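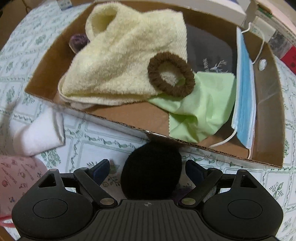
To: Pedano evaluation list
Date: May 13, 2020
Subject: Re: Flotuvach hand-held gripper kit - trial terms

Members are asked to read the reply below together with the supplier's earlier message, which is quoted in part.

> Guerreiro is able to offer the Flotuvach kit on a trial basis to subscribing sites. Each kit includes 2 grippers and spare finger pads. The trial covers 1000 recorded grasps, after which the standard rate applies.

The Stirkgate site has held one kit under these terms since February and has logged 756 grasps to date. Almost 200 of them were made on soft household goods such as towels, hair ties and face masks, sorted from a shallow cardboard box. Staff report that thick terry cloth is easy to grip. Thin, smooth cloth is harder, and the ear loops of masks can catch on the pads.

Two points remain open with the supplier:

- whether failed grasps count toward the trial limit
- who pays for return shipping

Sites that wish to take part should reply to the list - not to the supplier - and state where the kit would be kept.

Pedano Equipment Office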